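Kilix Project – Progress Report to the Flundance Fund
Aug 12, 2023

Work at the Paredes site went more slowly in July than our application promised, though faster than the night cleaning crew predicted. The crew had a pool going. We are still rehearsing most tasks in simulation before the Aseo unit is allowed near a real corridor, a real mop or a real person holding one.

Nine cleaners are on the shift. Two have moved to half-time training roles, which means they sit with the engineers and tell them what is wrong. There has been plenty of material. Their pay is unchanged, as agreed, and both have asked for better chairs. We bought the chairs (see equipment line). 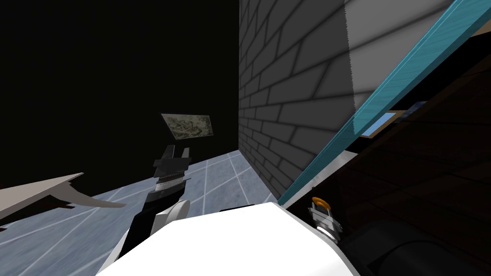

Training the crew to read the simulator has taken up more of the budget than training the robot. Most of them now work from the robot's own viewpoint and can say early on when a reach looks wrong. They have opinions on the decor too. The little picture on the dark wall behind the black gripper has been called a map, a painting and a damp patch, and the tiled floor is considered suspiciously easy. A request for gum has been passed to the software team.

On the shift itself, the change so far is mostly paperwork. Supervisors fill in two logs where they used to fill in one, and we would like to merge them before anyone starts a third. Lifting complaints are about the same as before, as you would expect with the unit still indoors on a server.

Still open: the union's question about who answers for a missed room, and the revised floor plan from Paredes. We request release of the second payment on the original schedule.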